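Chapter 4
Handling Interruptions

105 shares 2 comments

Most plans for the workday fail for an ordinary reason. The plan assumes that the hours between start and finish belong to the person who wrote it, and they don't. A phone rings, a coworker stops by with a quick question, a message arrives marked urgent. This chapter looks at where interruptions come from, what they cost, and how to set up a day that can absorb them.

We begin with a small company. When Wolfram Lenz took over the estimating desk at Brasolis, he was expected to finish two price quotes a day. In his first month he rarely finished one. He came in early and stayed late, and his manager suggested that he needed a better to-do list. Lenz already had a good list. What he lacked was a stretch of time long enough to work through any item on it.

In August he began keeping an interruption log. Each time he stopped work for something he had not planned, he wrote down the hour, the source, and the number of minutes before he was back at the same task. He kept the log in a plain notebook and did not try to change anything while he was filling it in. At the end of the month he added up the last column. The total was 1371 minutes, close to 23 hours. 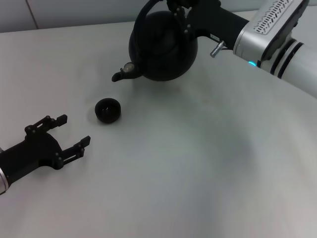
Figure 4.1 Robot arm at a white table.

The log held a second surprise. Lenz had assumed that most of his lost time went to customers. In fact the largest share went to people inside the company, and many of them were asking the same thing: when a quote would be ready. Each question took only a moment to answer. Getting back into a half-finished calculation took much longer, and sometimes he had to start the page over.

We will call this second cost restart time. It is easy to miss because it comes after the interruption is over, when the person appears to be working again. Restart time tends to be short for simple jobs, such as filing or sorting mail, and longer for jobs that require holding several facts in mind at once.

Interruptions can be sorted by source. External interruptions come from other people or from equipment. Internal interruptions come from ourselves — checking messages without a reason, getting up for coffee in the middle of a paragraph, remembering an errand and looking it up on the spot. Clémence Texier, who ran the scheduling office at Thibodeau, asked her staff to log both kinds. Several of them left the internal column blank for the first week and then found plenty to put in it.

The two kinds call for different methods. Section 4.1 explains how to keep a log and how long to keep it. Section 4.2 covers external interruptions, including set hours for questions and the shared status sheet that Lenz later used. Section 4.3 deals with internal ones. Before reading on, choose one ordinary workday and write down every interruption you can remember from it. Keep the page, as you will need it for the first exercise.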